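Grastville Athletic signs Finland midfielder Sirkka Saarinen on two-season deal

Midfielder joins from Jarnico and will be available for the opening home match

GRASTVILLE, April - Grastville Athletic today announced the signing of midfielder Sirkka Saarinen on a two-season contract, with a club option for a third. Saarinen, 29, arrives on a free transfer from Jarnico, where she played 65 league matches and served as vice captain last season.

She will wear number 5. The shirt has been vacant since the end of last season.

Saarinen is expected to play in central midfield, though she spent part of last year at right back and has told the coaching staff she is willing to do so again. She passed her medical in the morning and took part in a light training session with the squad in the afternoon.

"I wanted to play somewhere the ground is close to the town and people walk to the game," Saarinen said. "I came to watch a match here in the winter without telling anyone at the club. It was cold and the crowd stayed until the end. I spoke with the coach the next morning."

Head coach Edit Simon said the club had followed Saarinen for two seasons.

"We gave away too many goals late in matches last year, and a lot of that came from losing the ball in the middle of the field," Simon said. "Sirkka keeps it. She also talks all the time, and we have been a quiet team. She will compete for her place like everyone else."

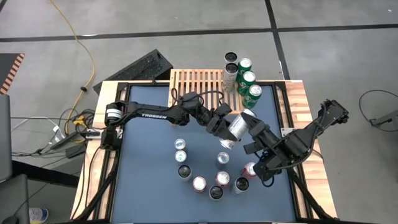 Meet the new signing

Supporters can meet Saarinen at an open training session at Mazandarani Field later this month. Gates open at 5 p.m. and training begins at 5:30 p.m. Admission is free, but space on the east side is limited to 200 people while the seats there are being replaced. Saarinen and three teammates will sign shirts and programs at the clubhouse afterward. Parking behind the north goal will be closed, and visitors should use the lot on the river side.

Tickets and shirts

The club has sold 1,109 season tickets so far. Remaining season tickets are on sale at the ticket office and on the club website, and holders from last year can keep their seats by renewing before the end of the month. Children under 12 are admitted free with a paying adult.

Home shirts with Saarinen's name and number can be ordered now from the club shop. Delivery takes up to two weeks. Dalteck continues as shirt sponsor for the coming season, and its name stays on the front of both the home and away kits.

About Grastville Athletic

Grastville Athletic fields senior women's and men's teams and runs a youth program for players from age six. All senior home matches are played at Mazandarani Field.

Media contact

Press Office, Grastville Athletic
Interview requests for Sirkka Saarinen and Edit Simon should be sent to the press office before noon on the day before training.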